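Refurbished Desktops – Frequently Asked Questions
Updated January 3, 2019

Where do your computers come from?
Most are office desktops bought from companies at the end of a lease. Leung collects them and delivers them to our warehouse in Trurura. We do not buy from private sellers.

What is the difference between Grade A and Grade B?
The grade covers the outside only. Grade A cases have light marks at most. Grade B cases may have scratches, faded paint or a missing foot. Both grades go through the same tests.

Can I add a graphics card to my order?
Yes, if the model you choose has room for one. Small cases need a low-profile card. Pick the card on the order page and we will fit it before shipping.

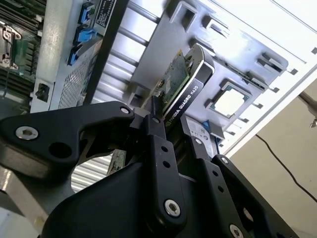

NVIDIA Quadro K420, a low-profile card

Will the card run games?
Older ones will, at low settings. Workstation cards of this kind are meant for drawing programs and extra monitors. If games are your main use, write to us before you order.

Can I change the processor myself?
You can, but check the socket type and the BIOS version first. Damage to the socket pins is not covered by the warranty.
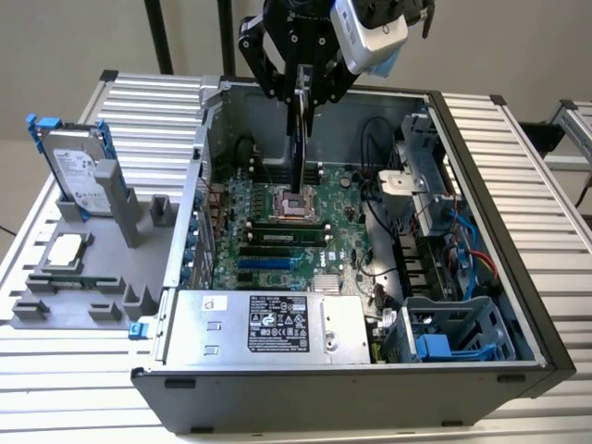 Changing the memory or the drive does not affect your warranty. Keep the original parts, as we may ask for them if you send the computer back.

How is the old data removed?
Every drive is wiped before resale. Drives that fail the wipe are shredded – we do not sell them for parts.

How long is the warranty?
One year on the computer, 38 days on keyboards and mice. Batteries and cables are not included.

What does shipping cost?
Orders over $230 ship free. Smaller orders go by Skikano at the rate shown in the cart. We do not ship to post office boxes.

Can I pick up my order?
Yes, at the Cudum store, 132 Mill Street. Wait for the pickup email and bring your order number. Orders are held for two weeks, then refunded.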